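Planning for Equipment, Unit 6: The Part of the Budget That Wears Out

Last time we priced the big items, and everyone enjoyed spending money that wasn't theirs. Today is about the small stuff.

Take the Trurnex project, where the team bought hand-held grippers for recording tasks by hand before any robot arm was ordered. The purchase request, written by Rimantas Lukoševičius, ran to one line: "Grippers, complete." Complete is a lovely word. It held until the first Friday, when somebody asked where the spare fingertips were kept.

Fingertips touch things for a living. They get scuffed, they chip, and they go on the budget as consumables, next to tape and coffee. The grippers themselves go under equipment. Mix the two and your yearly figures will look wonderful until January.

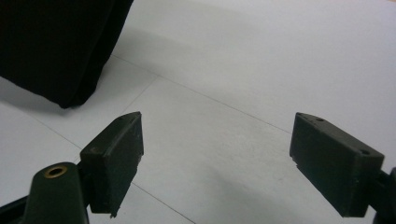
So, for each tool you plan to buy, write down the following before you ask for a quote:

Price of the tool, and separately the price of one set of pads.
Hours of use you expect between changes. If you don't know, say so and plan a trial of 30 hours.
Lead time for parts. Gulteo quoted us two weeks and meant working weeks, with a generous view of what counts as work.
Who does the swap, and whether that person has been told.

A worked case. Pads cost 262 a set and the project uses six sets a year, so that line comes to 1,572. Dace Jaunzems then adds 500 for shipping and small hardware, and I have yet to see her be wrong by much – screws vanish at a steady rate in every lab I've worked in.

Homework: redo the Cleden budget with wear parts on their own line. Zinhle Mofokeng has the spreadsheet. Please don't rename the tabs.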